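March, notebook 11, collation room
Start 8:40

Picking up Luke where I stopped. Leaf with the end of ch. 10 into 11. Gonura would not load the saved layer, had to reopen from the backup, lost the line breaks but not the text. Line breaks redone by hand, ugh. Save under a new name every time from now on. Everyone please.

Ernik scans are better than the old film by a mile. Film made the gutter side look erased. It isn't erased, just dark, and most of the letters are readable in the second set of images if you push the contrast and then back off a little. Don't leave the contrast pushed, the corrector's ink dissapears into the first hand.

10:41-42. Long form, "Martha, Martha, you are anxious and troubled about many things, but one thing is needed." Nothing surprising. Small mark over the second Martha that I first took for a correction. Looked again at 9:15, probably offset from the facing page. Left it out of the transcription, put it in the note field. Hanane can overrule.

11:2-4, the Lord's Prayer. Of course it's the filled-out version, "Our Father who art in heaven" and "thy will be done" and the rest, pulled toward Matthew. Scribe knew it by heart like everybody. But: "deliver us from evil" is squeezed into the end of a line and the last letters run into the margin. Same hand? I think same hand, smaller pen pressure, same shape of rho. Possibly the exemplar had the short ending and he caught himself. Or he just ran out of line. Can't hang anything on it yet. Compare with how he handles line ends in ch. 15 before saying a word in the Vodton report.

Checked against the Santoso printed collation. Santoso gives no variant at all for that line, silent. Santoso is silent a lot. Editor worked from film and I don't think he ever saw the margin. Have now found enough of these that we should stop using it as base and only use it as a check. Raise at next meeting.

10:30. Break, then 22:43-44, the angel and the sweat like drops of blood. This is the one Sabine wants for the talk. Verses are present, in full, in the running text. Asterisks down the left margin beside them, one per line. Question is what the asterisks are for:

a) doubt about the passage, as in other copies where it is marked
b) lectionary, reader's signal to skip or jump
c) somebody much later who liked the verses

Ink of the asterisks is browner than the text. Browner than the corrector's too, I'd say, but I don't trust color off a screen. There are lectionary notes in this manuscript and they're in red, with "arche" and "telos" written properly. So b) looks weaker than I wanted it to. On the other hand no one says the red notes and the asterisks were put in at the same time.
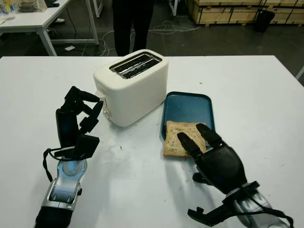
Fouad Ouali doesn't buy the doubt theory at all. According to him the same star turns up in the Matthew part, next to 26:39, and if the two places are marked as a pair then it's a reader being sent across from one Gospel to the other, which would fit with the copies that move the Luke verses over there. He said to stop arguing about ink and go look at the Matthew leaf first.

Fair. Went and looked. There is a mark at 26:39. It's one mark, not a column of them, and the margin is trimmed close, so could be the right half of a star or could be a cross. Ernik image of that leaf is the soft one, focus went off toward the edge. Asked Amr whether it can be reshot. He says the request has to go in with the others at the end of the month. Put it on the list.

Afternoon, short. Spelling stuff. He swaps ei and i constantly, not recording these as variants, per the guidelines, but they stay in the transcription. Kanyarat's script now pulls them out automaticaly before collation. Ran it on ch. 22: 855 differences against the base before, 20 after. Went through the 20 by eye. Most are word order or a missing article. One is a real skip, same ending on two lines and he jumped, then wrote the missing bit at the foot of the page with a little arrow.

The script also ate one thing it shouldn't have, a form where the ei/i swap changes the mood of the verb. Sent her the verse. Until fixed, do NOT run it on ch. 11-12.

24:53 quick look since the leaf was open: "praising and blessing God." Both verbs, the combined reading. As expected for a copy like this.

To do
- line ends ch. 15, compare rho
- Matthew leaf reshoot, on Amr's list
- Sabine: send crop of the asterisks, uncorrected color, tell her not final
- trim talk abstract to 700 words, currently over
- Santoso, base or check only?
- ask Hanane re the offset mark at 10:41

Stopped 4:50. Saved as new file.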